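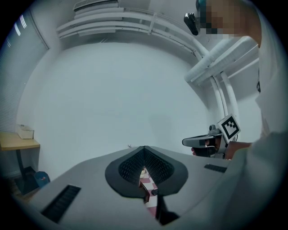
renato_duran
Vinegar and a soft brush, that's what I'd try before buying anything new. Checked cloths like that pick up a gray cast from detergent, it's hardly ever real dirt. Soak it overnight in cool water first.

pinwheel_sue
Thanks Renato! I should have said more in my first post, sorry, I was typing it on the bus. It's a red and white check, cotton as far as I can tell, no tag left on it. I got it in a box lot at Wenstead in May along with a bunch of napkins that don't match anything. I want to use it all summer on the table in the back room, under the plants and for lunches too, and I'm scared of the red running into the white. Has anyone washed one of these without ending up with a pink tablecloth??

oldporch
Cold water. Always cold. I've got one from my aunt that has been through the machine every week for years and the white is still white.

renato_duran
Do a test on a corner though. Wet a white rag, press it on a red square, wait ten minutes. If the rag comes up pink, wash it by hand and by itself.

marnie554
I'm going to disagree with the vinegar. People put vinegar on everything. It does not "set" dye in a finished cloth, that's an old story, and it won't do much for the gray either. What you want is to get the old soap out, so two long rinses and a bit of washing soda. My Stanelis has an extra rinse button and I use it twice.

renato_duran
I never said it sets dye. I said it takes off the gray. Works for me, hard water here.

marnie554
Fair enough on the hard water. Ours is soft so maybe that's the difference.

pinwheel_sue
OK did the rag test last night and the rag stayed white! So relieved. Now the other half of my question, which got lost. If I keep potted plants on it, how do you all stop the rings? I had a plain cream cloth before and a pot of thyme left a brown circle that never came out (I tried everything, lemon, salt, sun, you name it).

tallow_and_twine
Saucers, but glazed ones. Unglazed clay lets the damp through even if it looks fine on top. I ruined a really nice runner that way. I went back and put cork under all of mine after that.

oldporch
Cork molds. Mine did anyway. I just use old jar lids upside down under the small ones.

tallow_and_twine
Mine hasn't, but I do lift them every few days and let it air. Jar lids rust! Don't put a jar lid on a cotton cloth, a rust mark is so much worse than a soil ring.

oldporch
Plastic ones, I meant. From peanut butter.

Nadège Maillard
I'd take a different road and lay oilcloth for the everyday and save the cotton for when people come. I have a Sjögren one in nearly the same check, bought it by the yard, and from across the room you can't tell. Wipe it and you're done. Somebody is going to say it's cheating, I know.

marnie554
It's cheating :) But also oilcloth goes stiff and cracks on the fold if you store it folded. Roll it on a tube.

pinwheel_sue
I like the feel of cotton under my arms too much, oilcloth sticks to me in July. But I could maybe do a clear one just at the plant end? Do they sell small pieces?

Nadège Maillard
Yes, most fabric places will cut half a yard. Round the corners with scissors so they don't curl up.

gus_3746
Clear vinyl traps water under it. If you spill a watering can near the edge it runs underneath and just sits there on your cotton. I'd go with one big tray. I have a Zasetti tray, enamel, bought secondhand, holds five small pots and I carry the whole thing to the sink to water. No rings on anything.

pinwheel_sue
Ooh, a tray. I have one in the cupboard I never use because it's too big for tea. Does it look odd on a check?

gus_3746
Mine's white so it disappears. Dark green looks good on red check too.

renato_duran
Tray gets my vote. And iron the cloth while it's still a bit damp, from the back. Checks show every crooked wrinkle.

marnie554
Pull it square before you iron. Line up the checks with the table edge, it'll bug you all summer if it's off by half a square.

pinwheel_sue
It already bugs me. Mine is hemmed crooked on one side, so if I line up the long edge the short one wanders. I've decided the crooked side goes to the wall. Washing soda tonight, two rinses, and I'll get the tray out in the morning. Oldporch, what temperature do you iron yours at?

oldporch
Hot, cotton setting, a little steam. Keep it moving over the red.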